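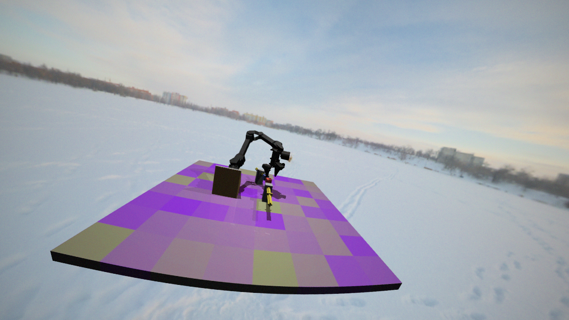 A black robotic arm on a checkered platform, with snow all around.

Saltska Dance Fitness is back at the Hanrahan Hall in Listdale this August, and the first class of the new season is Monday at 6:15 p.m.! Teresa Mulcahy will lead an hour of Latin cardio followed by a half hour of slow floor stretching, and you can come for one part or stay for both.

Last season finished with 395 sign-ins, the most the Monday group has had, and the waiting list ran long enough that the hall has given us the big room this time. More room for the side shuffles, and for those of us who still turn left when everybody else turns right.

Mulcahy has put together a brand new playlist (yes, the cumbia track is staying) and says the first 2 weeks will go easy on the footwork so newcomers can catch up. "Come in whatever sneakers you have," she said. "If you can march in place, you can do the opening number."

Classes are $9 at the door, or $40 for a five-class card. Bring water and a mat if you own one. We have a few to lend, first come, first served. Parking is free in the Watetberg Road lot after 5 p.m., and the side entrance is the one with the ramp.

Doors open at 6. See you on the floor!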